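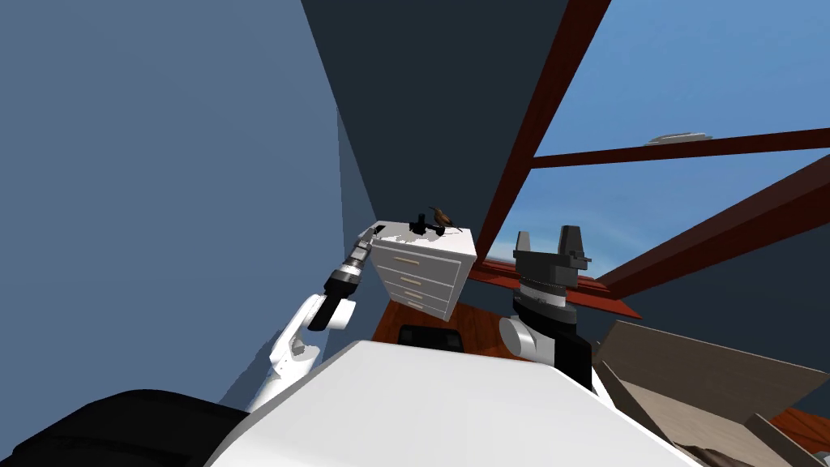
Ticket 142: Drawer episodes marked "success" that I would not train on

Status: open
Component: Hever (simulated room), Piko collection client
Reported by: Unai Ortuño
Assigned to: Dauda pipeline

Summary

The May batch has 1,356 episodes in it. The dashboard says 725 of them passed the automatic check. I pulled 32 of the passing ones and watched them start to finish, and I don't believe the number. In too many of them the arm wanders near the chest of drawers, the episode ends, and the check hands out a pass. Whatever it is measuring, it isn't a drawer being opened by its handle.

I know the plan is to start training on this batch as it stands and "let the model sort it out." I would like somebody to explain how it does that when the bad examples carry the same label as the good ones.

What I expected

A pass should mean that the gripper took hold of a handle, the drawer came out past the threshold, and the gripper let go.

What I got

A pass when the drawer joint crosses the threshold at any point in the episode, for any reason. A forearm bump counts. So does a drawer that spawns slightly open and settles outward in the first few steps.

Steps to reproduce

1. Load the Hever room with the white chest and the default clutter.
2. Start a Piko session with both arms enabled.
3. Leave the right arm alone and drive the left wrist against the side of the chest, well away from the handles.
4. End the episode and read the label.

Log

First pass. Reran the check on my 32 with the same settings. Same labels, every one. So it is repeatable, which I'll grant is better than the alternative.

Second pass. Somebody on the Prallora side suggested the clutter on top of the chest was confusing the check. I doubted it and tested it anyway. Took everything off, reran the steps above, still got a pass. The check never looks at the clutter. Please don't close this ticket by deleting the bird.

Third pass. Looked at the wrist views, which is where I should have started. A good grasp is easy to spot from there: a handle sits between the fingers and stays there while the drawer moves. Several of the passing episodes have long stretches with nothing between the fingers at all.

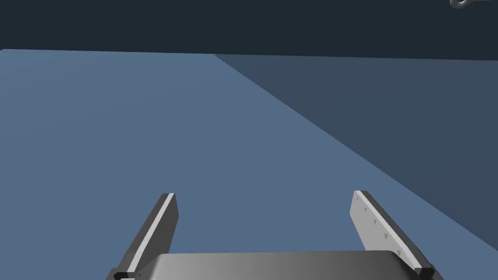 The suggestion from Dauda was to filter on gripper width, so that an episode only passes if the fingers stop short of fully closed. I tried it. It throws out some of the bumps, but it also keeps any episode in which the operator never closed the gripper in the first place – an open gripper is, after all, short of fully closed. It needs a contact reading on both fingers before I'd trust it.

Fourth pass. Added the contact test on my own branch. The bumps now fail and the clean pulls still pass. One episode flipped that I would have kept: the operator hooked the handle with one finger and pulled the drawer out quite neatly. Whether that counts is a question for whoever writes the task description. The current one says "open the drawer" and stops there.

Reply from Dauda: "Can we relabel later and train now?"

My answer: you can, but then please don't compare the result with the older policy and call the difference progress. The older set was labeled by hand. We would be comparing two ways of labeling and putting the outcome on a slide.

Workaround

Until the check is changed, treat the automatic label as a hint. Keep the raw episodes, including the failed ones, and don't let the cleanup job delete anything marked "fail." I haven't looked at the failures yet, and I have no reason to think the check is any better in that direction.

Still needed

- Contact reading on both fingers, merged into the main check
- Drawers fully closed at spawn, or the starting offset written to the episode file
- A decision on one-finger pulls
- A rerun over the whole batch, with old and new labels stored side by side

I'm leaving the priority at high. It was lowered once already with the comment "labels look fine," and I'd ask whoever lowers it next to list the episodes they watched.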